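Spend an hour with the lead optics engineer at Saten and you'll come away wanting to talk about glass. We met on a Tuesday at the company's shop in Lasedville, where a team of 12 builds and repairs thermal sights for infantry rifles, and the coffee had gone cold before we got past lens coatings.

The subject was supposed to be the Morow, the clip-on thermal sight that Saten has been testing since March. It mounts in front of a soldier's regular day scope, so there's no need to swap optics when the sun goes down. Clip-ons have been around for years, but this one weighs 646 grams with batteries in, and she is thrilled about that number.

"We started out well over 900," she told me. "I used to carry the first one up the stairs and think, who is going to hang this on the end of a rifle? Every gram out front feels like three. You notice it after ten minutes of holding the thing up."

Most of the savings came from the housing, which is now machined from a single piece of magnesium alloy. The rest came from a smaller focus ring, and she fought for that ring! Early testers wanted it big enough to turn in winter gloves. Her answer was to make it narrower and cut the grooves deeper, and after four versions the gloves won their argument and so did she.

Recoil was the harder problem. A clip-on has to come back to exactly the same place after every shot, or the bullet goes somewhere the crosshairs don't. At the Gallagher range, outside town, the team put 2,000 rounds through one rifle with the same sight attached, checking the aim at 600 meters as they went.

"I didn't sleep the night before the last batch," she said, laughing. "Then the shift came in under a quarter of a minute of angle, and I called my mother. She has no idea what a minute of angle is. She was very happy for me."

I asked what still bothers her. Batteries, she said right away. The Morow runs a little over seven hours on a set, less in the cold, and she wants a full night out of it.

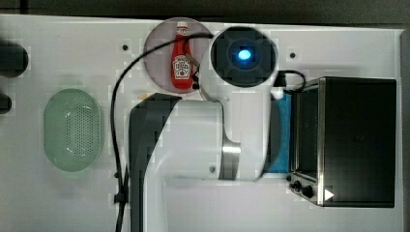
"Seven hours is fine on paper," she went on. "But a patrol doesn't end because my sight is tired. Give me until next winter and ask me again."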